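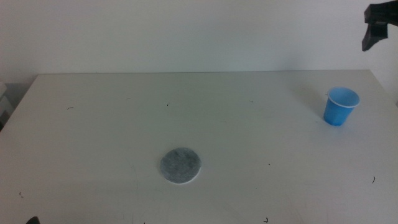 4. Changing the filter disc

The Gresonari water unit uses one flat, round disc between the upper tank and the tap. Each disc is good for 3,000 cups or 40 days, whichever comes first. Before you start, clear a flat surface near the sink and have a plastic cup ready to catch the rinse water; a small one like the blue cup on the table is big enough. Wash your hands and leave the new disc in its sleeve until step 5.

CAUTION: Unplug the unit before opening the lid. Do not lift the upper tank while there is water in it.

1. Turn the tap to OFF and unplug the unit.

2. Empty the upper tank and lift it straight up by both handles.

3. Turn the holding ring to the left until it stops, then lift it out.

4. Take out the old disc and put it in the household trash. Wipe the seat with a damp cloth. Do not use soap on the seat.

5. Open the sleeve and rinse the new disc under cold water for 40 seconds, one side and then the other. Do not squeeze or fold it.

6. Lay the disc in the seat with the printed arrow pointing down. It must sit flat all the way around.

7. Put the holding ring back and turn it to the right until it clicks.

8. Replace the upper tank, fill it to the line, and plug in the unit.

9. Run three cups of water through the tap and pour them away.

10. Hold the RESET button until the light turns green.

NOTE: Cloudy water in the first cup is normal. If the third cup is still cloudy, repeat steps 1 to 3 and check that the disc is flat.

NOTE: If water drips from under the ring, the seal is dry or worn. Wet it with a few drops of water and try again. Replacement seals are sold as part 788, and discs as part 933.

Units bought before January with a black ring have no click at step 7. Turn the ring until the two marks line up, and stop there. Forcing it will crack the seat.

Parts can be ordered from the Paulauskas counter in Darport or by mail from the Omusville store. Write the part number on the order form, along with the serial number from the base of the unit.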